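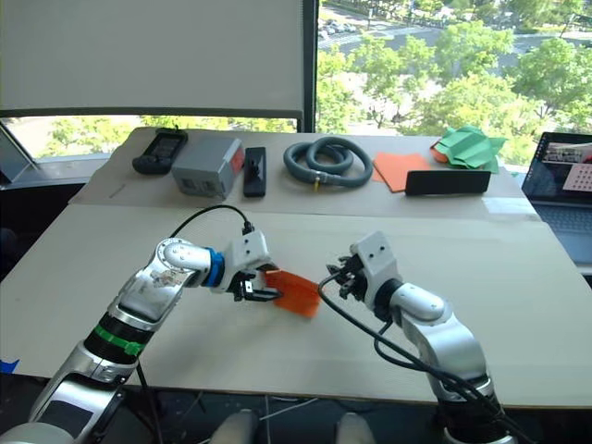 Left gripper holding the orange sheet by one corner, right gripper open. Head camera view.

Wedano sheet handling set: read this before you train on it

Hello! I'm Nahom Gebremichael and I look after this dataset, which means that if something in it is broken it's probably my doing. Most of this README is about one fault, because it got into a lot of the recordings before I spotted it and I'd rather you heard it from me than found it at two in the morning with a policy that won't let go of things.

The short version. In part of the set, the left gripper was told to open and didn't, or opened late, and the log says it opened on time. If you train on gripper commands or on the reported gripper state, you need the exclusion list. If you only use the pictures and the arm joints you can mostly carry on, though do read the bit about the right arm further down.

What's in here

2,483 episodes of a two-armed robot picking up, passing and laying down thin flat things on a table. Mostly coloured sheets, one at a time, with a changing row of clutter behind them (hose, cases, little boxes, whatever was on the shelf that morning). All of it was driven by a person, either me or Trefor Dafis. Each episode has the head camera, joint positions for both arms, the gripper command, the gripper's reported state, and a one-line text label typed in by whoever was driving.

The labels are a bit uneven. Trefor writes "pass sheet L to R" and I write small essays. Sorry. I've left them as they were typed, apart from fixing spellings of colours.

What went wrong

The task is simple enough. The left arm pinches a sheet by the corner and lifts it a little, the right arm comes across with its fingers open, closes on the other side, and then the left one lets go. It's that last step that failed. Every so often the left fingers stayed shut for a moment after the open command, the right arm was already pulling away, and the sheet either tore or got yanked out sideways. With a paper sheet it's no great drama. You get a rip and a swear word.

We blamed the sheets first. Then we blamed static, and Trefor spent a whole afternoon wiping things down with a damp cloth, which did nothing at all except make the table smell nice. Then I blamed Trefor's timing, and I've since apologised!

What finally gave it away was a dud episode in August where the left gripper never opened at all. The sheet stayed put, the fingers stayed put, and the log cheerfully said "open" the whole way through. I put the video next to the log and there it was. The reported state wasn't a measurement. Our recorder was copying the command into the state column whenever the gripper failed to answer in time, and the left gripper was failing to answer quite a lot.

Why it wasn't answering was plain old wiring. The connector at the gripper end of the left arm cable had worked slack, and when the wrist turned far enough inwards (exactly what you do in a handover, of course) the cable pulled on it and the signal dropped out for a moment. Reach straight out and it behaved perfectly. So every bench test we ran passed, all done with the arm held out straight like a good child.

The scary one

There's one incident I want written down properly. While we were chasing this, I reached in to free a stuck sheet with the arms still live. The log said the left gripper was open and doing nothing, the connection came back, and it carried out the command it had been sitting on, followed by the next one, which was close. It caught the side of my thumb. A bruise and no more, but I'd trusted a number on a screen with my hand between the fingers, and the number was made up by our own script.

Since then:
The emergency stop goes in before any hand goes over the table. No exceptions for "just a second".
Old commands are thrown away if the gripper drops out. It has to be re-armed by hand.
If the state is missing, the recorder writes it as missing, and the session stops if that goes on for more than 30 readings in a row.

If you've borrowed our recording script from the Postell folder, please get the newer copy. The old one has the same problem and will fib to you just as happily.

Which episodes are affected

1,327 episodes come from before the repair. They are not all bad! Most of them have no dropout whatsoever, but since the old logs can't tell you which, I can't promise anything from the log alone. I went through the video and marked every one where the fingers and the logged state plainly disagree. Those are in exclude_sure.txt. Anything where I couldn't see the left fingers well enough to judge, usually with the sheet in front of them, is in exclude_unsure.txt. I'd drop both for anything to do with handovers, and just the first for simple picking.

Trefor checked 20 of my marks without seeing my answers and we disagreed on a single one, a case where the gripper was opening very slowly. It's in the unsure file now.

Episodes after the repair carry a proper measured state, in the column grip_measured. The old column is still there under its old name so that nobody's loader falls over, but please don't use it.

The right arm

I haven't found the same fault there. I did look. Its cables got re-routed in the same session as the left connector was replaced, so you may notice the bundle sitting differently between early and late episodes. If your model is fussy about what the arms look like, split on the repair flag in episodes.csv.

Other things to know

The blind behind the table isn't always at the same height, so the light changes a fair bit. Bright mornings are the worst.
Torn sheets were swapped for new ones but the shades don't match exactly.
Episodes labelled "Harries" use a different set of clutter objects. Same robot, same table.
The Eltgate split is a held-out test set, all recorded after the repair. Please don't train on it.

Still to do

I'd like to rebuild the missing gripper states from video, and I've got a half-working script that does it for the left hand only. It gets muddled when the sheet is folded over the fingers. If you fancy having a go, tell me first and I'll send you my notes, which are long.

Found another episode that looks wrong? Send me the episode number and what you saw. Trefor can read my exclusion files too, so either of us can add it.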